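Kleines Gästezimmer, großer Aufräumtag

Wer hier schon länger mitliest, weiß ja, dass unser kleinstes Zimmer alles gleichzeitig sein muss: Gästezimmer, Leseecke, Ausweichquartier bei Schnarchen (ich sage nicht, bei wessen). Im August kommt Besuch, zwei Wochen lang, und da wollte ich endlich mal ran. Also Kaffee gekocht, Radio an und gegen 20 Uhr angefangen, was natürlich viel zu spät war!

Das Bett ist das alte Momine, dunkelgraues Gestell, das haben wir damals aus der ersten Wohnung mitgenommen. 88 Euro auf dem Flohmarkt und immer noch kein Quietschen. Die Bettwäsche ist weiß, weil ich bei Gästebetten nun mal Hotelgefühl will. Ja, ich weiß, Rotweinflecken. Bisher toi, toi, toi.
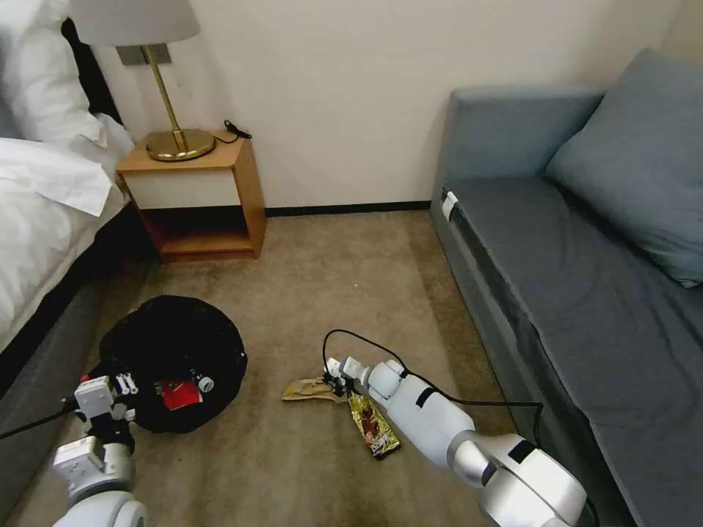

Zwischen Bett und Sofa: der schwarze Netzbeutel auf dem Teppich, mit der roten Packung.

Zum Nachttisch bekomme ich jedes Mal Fragen, deshalb gleich vorweg: Der heißt Hoshino, helles Holz mit weißer Schublade, und das Fach unten bleibt bei mir leer. Da sollen Gäste ihr Buch oder die Brille reinlegen können, ohne vorher meinen Kram wegzuräumen. Die Messinglampe mit dem hellgrauen Schirm ist von Curar und macht abends so ein schönes warmes Licht, dass ich sie am liebsten ins Wohnzimmer entführen würde. Um das schwarze Kabel hinten in der Ecke kümmere ich mich noch, versprochen.

Und dann das Sofa! Blaugrau, von Hitix, 874 Euro, ich musste eine Nacht drüber schlafen (auf dem alten). Das große Kissen in derselben Farbe gehört dazu und ist mein Lieblingsplatz, wenn es regnet. Das weiße Schildchen vorne an der Sitzfläche könnte ich mal abtrennen, aber dafür müsste ich erst die kleine Schere wiederfinden.

Auf den beigen Teppich kommt übrigens nichts mehr drauf, der darf so bleiben. Ich hatte kurz mit einem runden Läufer geliebäugelt, aber bei der Zimmergröße stolpert man dann nur. Über dem Nachttisch fehlt mir dafür noch ein Bild, irgendwas mit Meer vielleicht. Wenn ihr Tipps habt, schreibt sie mir gern in die Kommentare!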